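Grommont Hand Kit

The Grommont Hand Kit is a hand-held gripper sold by Grommont, a small firm based in Loveck, for recording household tasks that robots are later expected to repeat. It went on sale in July with a printed manual, which the maker describes as complete and which covers charging in some detail.

The kit is sold singly or in pairs. Each unit is squeezed by the person holding it, and a camera on the body records what the fingers do. The recordings are then uploaded to Wallonon, the firm's paid storage service, where they are sorted by task and, in time, billed for. The basic plan holds 200 recordings. Customers tend to discover this at recording 200. 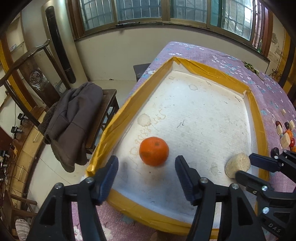

Food handling is the task for which the kit is most often bought, and the one on which reviewers have been least able to agree. Grommont recommends a shallow tray and a mixed lot of produce, and leaves the rest to the customer. A typical arrangement has a tray with yellow tape around its walls on a flowered purple cloth, one gripper open on either side of an orange citrus fruit and a second reaching for a pale cut chunk near the right wall. The ribbed finger pads are sold separately in packs of 25, a quantity that says something about either the maker's generosity or the pads.

Graciela Quezada, reviewing the kit for the trade newsletter Herrera on 2 Feb 2021, called it "a very good pair of tongs with opinions." She recorded 1,168 attempts at sorting fruit and praised the light squeeze and the simple linkage. Her complaints concerned the wrist strap – too short – and the upload screen, which she found too cheerful.

Sebastián Ulloa, who designed the linkage, replied in the following issue that the strap had been measured on his own wrist. A longer strap is now offered as an accessory. The upload screen has not changed.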